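# Dusel letter blocks, red set

The blocks arrive in a plain carton with no inner tray, so expect them to have shifted in transit. Mine had. None were chipped. The whole parcel weighed 1070 g on the kitchen scale and the blocks alone came to nearly 800 g.

Finish: a muted red stain over wood, edges slightly rounded. The stain is even on the side faces and a little thin on the end grain. I rubbed two blocks with a damp white cloth and got a faint pink mark from one of them. After a second wipe the cloth stayed clean.

Printing: black capitals in a plain sans-serif, large and properly centred. This is where Dusel beats the older Haugen set, whose letters are smaller and sit low on the face. A child learning the alphabet will still take N for Z if the block is on its side, as with any cube of this sort. Haugen puts a thin line under each letter to show which way is up. Dusel does not bother.

Stacking: faces are flat enough for a tower of eight on a table. On carpet I managed five. The rounded edges cost some contact area, though they are kinder to bare feet.

Storage: the Ellar box with the sliding lid fits the set with a finger's width to spare. It is sold separately and I would skip it. A shallow cardboard box does the same job. 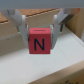 Spare blocks can be ordered singly by letter, but delivery costs more than the block. Mine took most of July to come.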